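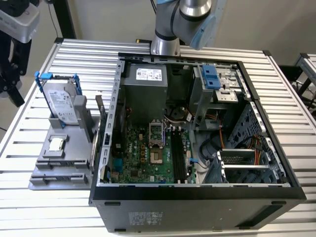
Mohammed-Awal Appiah wrote in after the February issue and asked if an old office tower is worth opening up, or if he should drop it at the Flollwood recycling yard and be done with it. He has one under his desk that was slow for years and then stopped starting. He has never had the side off and is worried he will break something that still works.

My answer is to open it. An office tower of the kind most of us have at home or at work is one of the easier things in the house to take apart. Most of it is held by latches, and the parts that matter (drive, memory, processor, power supply) can all be reached once the side panel is gone. If the machine turns out to be beyond saving, the parts may still be good for another one, and you will want the hard drive out before the rest leaves your hands anyway.

Start by shutting it down and pulling the power cord, then hold the power button in for a few seconds. Take off everything else that is plugged in at the back. Lay the tower on its side on a table that can take a scratch, with the removable panel facing up. Some panels have a lever on top, some have thumbscrews at the back, and a few have both. Slide the panel toward the back and lift.

Take a photo before you touch anything. Take another each time you unplug a cable. You will think you can remember where the small connectors at the corner of the board went, and you will not.

Then get the dust out. Do it outdoors if you can, with a can of air in short bursts, and hold the fan still with a finger while you blow on it. The power supply collects more than you would expect. Blow through its vents from the outside and leave its cover on. Nothing inside a power supply is meant for home repair, and it can hold a charge after it is unplugged.

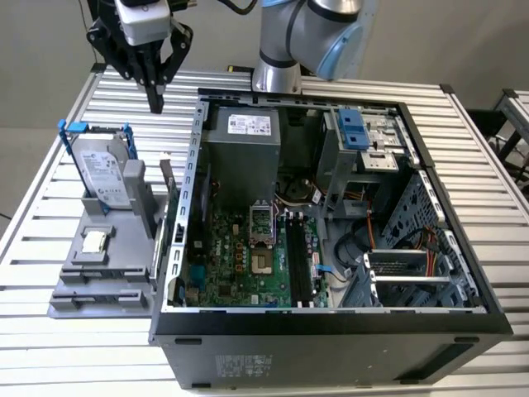 The hard drive comes out next. On many office machines it sits in a blue plastic carrier, and blue or green plastic anywhere inside a case usually means a part you are supposed to press or pull by hand. Unplug the data cable and the power cable from the drive first, pulling on the plugs and not on the wires. Squeeze the tabs on the carrier and slide the whole thing out. Set it down somewhere soft or stand it in a holder, and don't stack anything on it.

If you plan to keep using the drive, check its health on a working computer before you put it back. A cheap USB adapter will do, though a full-size 3.5-inch drive needs one with its own power plug. Free programs will read the drive's log and tell you how many hours it has run and if it has started to swap out bad sectors. The one from my own spare tower had 2,807 hours on it and no bad sectors, so it went back in as a second drive for photos. Hours alone don't tell you much. Bad sectors do, and a drive with a growing number of them should be copied and retired that same day.

Swapping the old drive for a solid state one is the change people notice most. You can fit the smaller drive into a 3.5-inch bay with an adapter bracket. I have also seen them held in with a strip of hook-and-loop tape, and that works fine in a tower that stays where it is.

Memory is the easiest part in the box. The slots have a latch at the end, white on a lot of boards. Push the latches outward and the module lifts at the edge. To put one in, open the latches, match the notch on the bottom of the module to the bump in the slot, and press straight down on both ends until the latches close. It takes more force than feels right. If the notch doesn't line up, turn the module around. If it still doesn't line up, it is the wrong type, and pushing harder will only crack something.

Hold modules by the edges and keep your fingers off the gold contacts. I don't own a wrist strap. I touch the bare metal of the case before I pick up a part, and again each time I have walked across the room. If your table is in a carpeted room in winter, buy the strap.

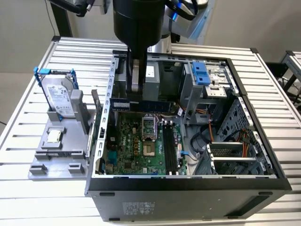 A memory module at the open case, with the hard drive and processor chip on the tray to the left.

Most people can leave the processor alone. The reason to take it out is that you are replacing it, or that you are stripping the board for parts. The cooler has to come off first, and if it has been on for years the old paste may have set. Run the computer for a few minutes before you start, if it runs at all, and the paste will soften. Then cut the power as before and twist the cooler gently until it lets go. Do not pull straight up on it.

With the cooler off you will see a metal frame held down by a lever. Press the lever down and a little to the side to free it, let it come up, and lift the frame. The chip is just sitting there. Pick it up by two opposite edges, straight up, and put it somewhere flat with the silver side on top.

Now look at the socket. On the common kind, the contacts are in the socket and the underside of the chip is flat. Those contacts bend if you so much as drag a sleeve over them, and a bent one can mean a dead board. Keep hands, cloths and cans of air away from it. If the socket will be empty for more than a few minutes, put its plastic cover back on, or tape a clean card over the frame.

Going back in, the chip has a mark on one corner and notches on the sides. Match them to the socket, lower the chip without sliding it, close the frame and bring down the lever. The lever is stiff and may creak. Wipe the old paste off the cooler and the chip with rubbing alcohol, put a new dot the size of a pea in the middle, and refit the cooler, tightening opposite corners a bit at a time.

A word on cables. The wires from the power supply come in bundles, and a bundle will always find the fan. Before you close the case, tuck them against the drive cage or the side wall and tie them with something you can undo later – twist ties from bread bags are fine. Turn the fan with a finger to be sure it moves freely.
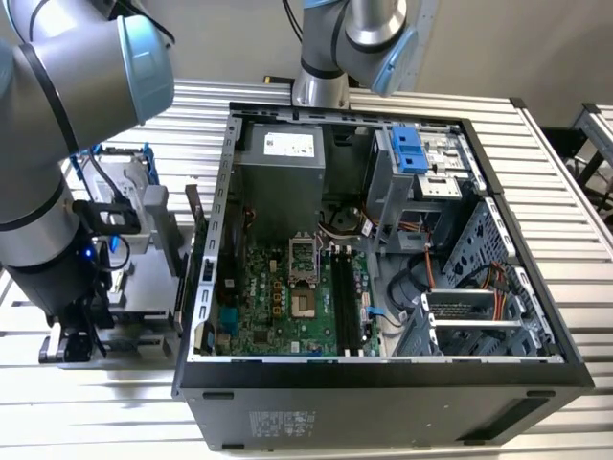
Check the little things before the panel goes on. Is the large power plug pushed in all the way at the board? Is the small square one near the processor in as well? That one gets missed a lot, and the usual result is a machine that spins its fans and shows nothing on the screen. Are the memory latches closed at both ends? Is there a loose screw rolling around under the board? Tip the case and listen.

For the first start, leave the side off but keep your hands out. Plug in the monitor, keyboard and power, and turn it on. A first start after new memory can take longer than normal, so give it a minute or so. If it beeps at you, write down the pattern and look it up under the model number on the case label. Nine times out of ten I have found the memory not pushed in far enough.

A dead battery is the other common thing on old machines. It is a coin cell on the board, sold in any drugstore, and if yours has forgotten the date every time you start it, that is the part to change. You will have to set the clock once afterward.

Dusting and a memory swap take me up to 20 minutes. A drive swap takes longer, mostly for copying files. I would set aside an afternoon for the processor the first time.

If you would like company while you do it, the Tuteo repair evening on Tsikata Street has benches, screwdrivers and good light, and there is no charge for using them. Bring the tower and its power cord. Monitors and keyboards are there already. Parts left over at the end can go in the Wosley bin by the door, but please take your own hard drive home with you unless you have wiped it.

Mohammed-Awal, let me know what you find in yours. Check the coin cell and reseat the memory before you spend any money.

Aitana Benítez
2022-07-06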